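Ement Kitchen Benchmark: Frequently Asked Questions
Maintained by Gijs Van Beek and Verna Villanueva. Last revised in August.

Can a robot do my kitchen chores yet?
Parts of them. A single arm can pick one item off a clear shelf most of the time. Clearing a sink of mixed dishes is still unreliable, and a full chore with several steps usually fails somewhere in the middle.

What does Ement test?
Short tasks at the sink, counter, cooktop and refrigerator. Each policy gets 30 attempts per task, with object positions changed between attempts. A task counts as done only if every step is done.

Are the tests run on hardware?
Development runs are simulated. Hardware runs are done at the Peldale site on a smaller task list. The two sets of scores are published in separate tables and should not be averaged.

What does the simulated kitchen look like?
It has a white arm, standard-looking cabinets and working surfaces at normal heights.

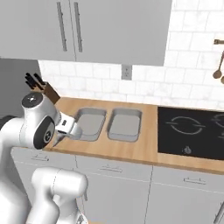
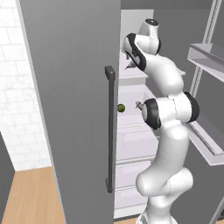

Sink counter, and refrigerator with the door open.

Why is the refrigerator hard?
The arm has to reach past the door and between shelves, so many otherwise valid paths end in a collision. Small round objects also roll when touched off center. Of the 1364 failures logged for this station, most were contact with a shelf or the door before the grasp.

What about the shop floor?
Bin picking and machine tending are further along. Parts are known in advance and the fixtures stay put. Branislav Hudec keeps the Gretton shop-floor results on a separate page.

Is there a time limit?
Yes, 7 minutes per attempt. A person needs far less for any task on the list.

Does a good simulated score mean the policy works in a house?
No. Friction, wet surfaces and soft packaging are modeled poorly. Expect a drop on hardware, larger for sink tasks than for shelf tasks.

How do I submit a policy?
Send a container and a config file. The limit is 3000 attempts per submission across all tasks. Josefien Lambrechts handles the queue.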